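About Us

Hi, and welcome to the page I have put off writing the longest! I run the Plindholm Cord & Tubing Room, and if you landed here because you typed "where can I learn to coil a hose properly" into a search box at midnight, you are exactly my kind of person.

So, what are we? We're a small school for people who have to handle long bendy stuff. Air line, aquarium tubing, extension cords, rope, garden hose, the skinny tubing that home brewers use, all of it. We teach you how to measure it, cut it, hang it, coil it, label it and put it away so that it comes out again in one piece the next time you need it. I know how that sounds at a dinner party. I've been to the dinner parties.

I started out in the parts department of a place called Grernari, which sold pump fittings, and a big chunk of my day was untangling whatever came back from the shop floor. Every coil had a twist in it. You'd pull one end and the whole thing would rise up off the shelf like a spring and take the price tags with it. After a few years of that I had opinions, and I started showing people at the counter how to lay a coil flat, and then those people sent their brothers-in-law, and eventually I was doing it on my own time in a rented room behind the old Mutby feed store with one bench and a space heater.

That room is still ours! We've got the one next to it now too, so there are 2 teaching rooms, plus a hallway that is mostly hooks. The front room has the long benches and the cutting station. The back room is for hanging work, and that's where you'll spend your second evening if you take the beginner course (bring a sweater in January, the heat doesn't reach back there very well and I've stopped promising that it will).

The beginner course is called Bouazza, and I get asked about the name every single term. It was the name painted on the door when we moved in, left over from some earlier tenant, and people just started saying "I'm doing Bouazza this spring," and it stuck. I did try to call it Coiling One for a while. It didn't take.

People always want to know why we spend so much time on loops. Coiling is what they came for, and we get there, but a coil is only a whole bunch of loops that agree with each other, and if your first loop has a twist in it then you are going to have that twist forever. So the first evening is one loop. You hold it, you let it drop, you look at what the bottom of the curve is doing. A piece that wants to go one way has a memory from the spool, and you can feel it in your wrist once someone shows you.

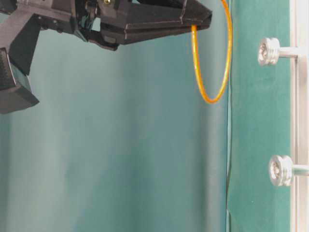 Photo: Plindholm Cord & Tubing Room

I love bright orange for loop work. Something that runs down, goes around in a nice U and comes back up again is easy to read from across the bench when it's that color, and the shine along the outside shows you right away whether the curve is even or has a flat spot in it. Clear tubing is much harder on the eyes, and black against a dark bench is hopeless, so we save those for later in the course when your hands know what they're doing. We mostly work over plain backgrounds for the same reason – teal and green are my favorites, and yes, I have been teased about it.

A few things people ask before they sign up:

You don't need to bring anything. We have cutters, ties, tags, tape and more hooks than any two rooms need. If you have a problem hose at home, though, bring it! Problem hoses are the best part of the last evening. We had one that had been run over by a riding mower and then stored in a bucket for two winters, and we did get it to lie flat in the end, all except the last bit near the nozzle.

The course runs four evenings and costs 67 dollars, which covers your practice lengths. You take those home. A full class is 20 people, and when it's full it's really full, so please don't turn up with a cousin who isn't on the list (I say this with love).

Kids are welcome with a grown-up, and they're usually better at it than the grown-up. Left-handers, we have a bench set up for you on the window side, and the coiling sheets are printed both ways.

We also do tidying visits. If you've got a shed or a workshop or a fish room where everything has turned into one big nest, we'll come out, sort it by type and length, cut off the dead ends and leave you with a wall you can use. Anything over 200 feet of line in one place we do over two days. It's tiring, and by the afternoon everyone is getting short with each other about tape.

We don't sell tubing, by the way, and we don't repair pumps. I get a lot of calls about pumps.

Parking is behind the feed store, on the gravel side. The front door sticks, so give it a good shove and come on in. If the front room is dark, keep going down the hallway, past the hooks, and you'll hear us.

Page last updated 2/18/22

Comments

mowerguy_dell
That was my hose! Still lies flat by the way. Nozzle end is still awful.

Fishroom Mom
Took Bouazza last fall with my son and now he won't let anyone else in the house touch the python hose. Is there going to be an intermediate course? He asks me every week.

pkt
do you do rope over one inch thick or only the thin stuff

Plindholm Cord & Tubing Room
@pkt Yes, thick rope too, but tell me when you sign up so I can put you at the end bench. @Fishroom Mom I'm working on it! I need another evening in the week first.

We use cookies to remember your settings and see which pages get visited. By continuing to browse you agree to our cookie policy. Accept | Manage preferences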